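4.2. Lo que aprendimos etiquetando envases en relieve

Voy a contar esta parte en primera persona porque el estudio, en buena medida, lo viví así: con una caja de etiquetas transparentes en la mochila y yendo de cocina en cocina (y de baño en baño, que es donde más guerra dan los envases). El diseño ya está explicado en la sección 3, así que voy directamente a lo que pasó con las etiquetas en braille y en macrotipo una vez que salieron del taller de Harnthorpe y entraron en casas de verdad.

Repartimos 3000 etiquetas entre 73 participantes, todos con ceguera o baja visión, y les pedimos que marcaran lo que quisieran. ¡Lo que quisieran! Esa libertad nos complicó bastante el análisis, pero yo la volvería a dar sin pensarlo. En el piloto habíamos impuesto una lista cerrada (medicamentos, conservas, productos de limpieza) y la gente la cumplía por educación, mientras lo que de verdad les hacía perder tiempo por la mañana se quedaba sin marcar: el champú y el acondicionador, las especias, los cables.

La primera sorpresa fue el texto. Yo esperaba nombres de producto y me encontré abreviaturas privadas, casi un dialecto por casa. Una participante usaba una sola letra para todo lo que se abría girando y dos para lo que se abría apretando. Otro escribía el mes en que había abierto el tarro y nada más, porque el contenido lo reconocía por el olor. De las 300 etiquetas que transcribimos completas, muy pocas las habría entendido alguien de fuera, y eso choca con las guías de redacción que solemos citar, las nuestras incluidas.

La segunda fue la adherencia. Probamos dos soportes, el vinilo fino de Wirier y la lámina más rígida que veníamos usando desde el principio. El vinilo se pega mejor en superficies curvas, pero el punto pierde altura antes; la lámina conserva el punto y se levanta por las esquinas. En el protocolo escribimos «limpiar y secar la superficie antes de aplicar», una frase que copié de un manual anterior sin darle muchas vueltas, y que luego cada casa interpretó a su manera.
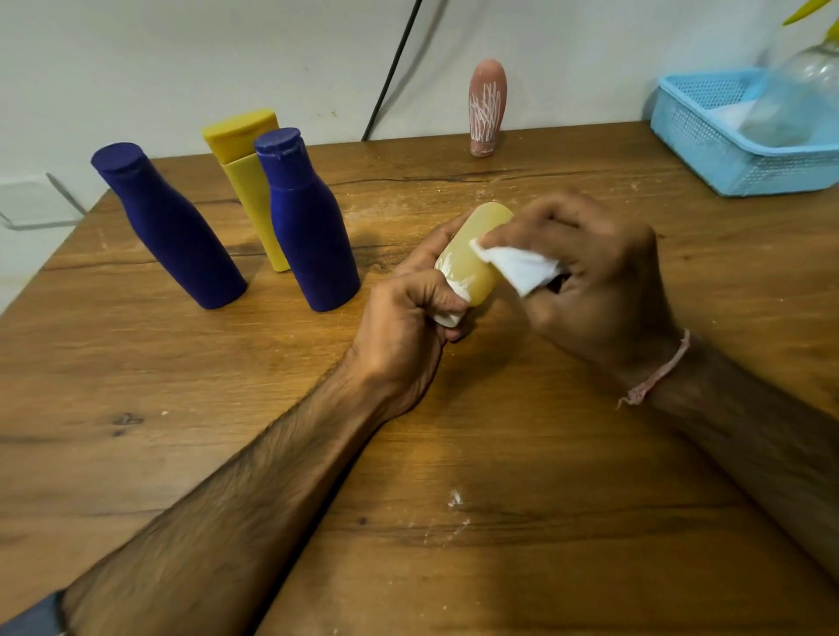 Shahab Sharifi me lo discutió en los márgenes del borrador: la instrucción de secar está bien, pero no dice cuánto esperar, y quien lee la hoja con los dedos ya tiene las manos ocupadas. Proponía grabarla en audio, con una pausa larga entre un paso y el siguiente, para no tener que volver a la página.

Tenía razón, y cambiamos la hoja. La versión en audio (siete pasos, en voz bastante lenta) fue la que se usó a partir de febrero. No puedo decir que por sí sola redujera los despegues, porque coincidió con el cambio de soporte en parte de los hogares, pero las llamadas con dudas bajaron muchísimo y las que llegaban eran más interesantes: preguntaban por la orientación de la etiqueta, por si convenía ponerla en la tapa o en el cuerpo. Yo soy muy partidario del cuerpo. Las tapas se intercambian, sobre todo cuando en casa vive alguien que ve y recoge la mesa deprisa.
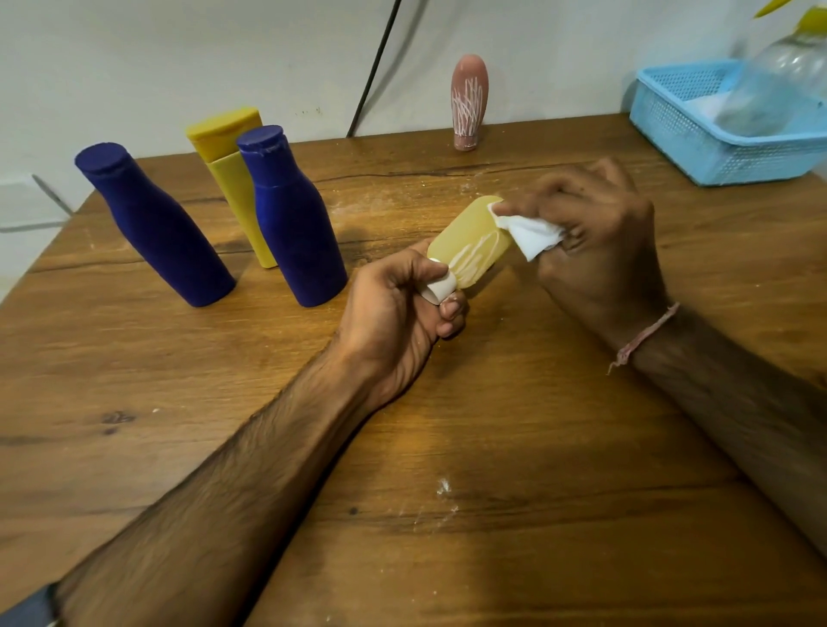 Figura 4. Limpieza de una pieza amarilla con pañuelo de papel.

Lo de las tapas merece un párrafo más. En el grupo que vivía con personas videntes, los errores de identificación venían casi siempre de un envase cerrado con la tapa de otro, y la etiqueta estaba perfecta, bien escrita y bien pegada, solo que encima del frasco equivocado. En el grupo que vivía solo apenas vimos este fallo. Allí el problema era otro: se acababa el producto, se compraba uno nuevo y la etiqueta se iba a la basura con el viejo. Varias personas resolvieron esto con gomas elásticas y una cartulina suelta, un apaño que nos encantó y que hemos incorporado al kit de Nalladura.

También pregunté, al final de cada visita, qué etiqueta echarían más de menos si se las quitáramos todas. Pensaba que ganarían los medicamentos, y muchos ya los distinguían por la caja o el orden en el cajón. Lo que salía una y otra vez era la sal y el azúcar. Una participante me hizo probar su café de antes de las etiquetas (lo preparó a propósito, con toda su mala intención) y desde entonces tampoco yo lo discuto.

Queda pendiente el asunto del desgaste del punto con el uso diario, que medimos solo en los hogares de la zona de Park y con un calibre que no era el ideal. Los valores están en el anexo, y en la sección 4.3 los comparo con los de la lámina rígida.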